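Zwei Greifer, ein Tisch, viel Pfand

Rhona Cruickshank vergleicht bei Kyei Greifer und hat sich das Staunen dabei abgewöhnt. «Im Prospekt greift jeder alles», sagt sie. «Bei mir muss er an die grüne Flasche.»

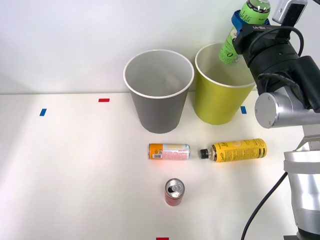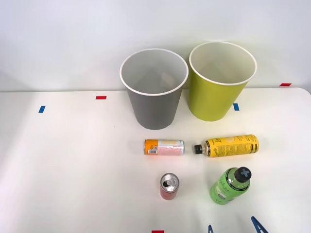

Hondier sieht das anders: Getränke seien als Testobjekte viel zu gutmütig, wer Greifer vergleichen wolle, solle Schrauben nehmen. Cruickshank nickt höflich. «Schrauben rollen einem wenigstens nicht so beleidigt davon wie eine Dose.»

Den Wister lässt sie 400 Griffe machen, den Kunico ebenso. Und der Sieger? «Der mit dem besseren Kabel», sagt sie und bestellt 15 Meter Klettband.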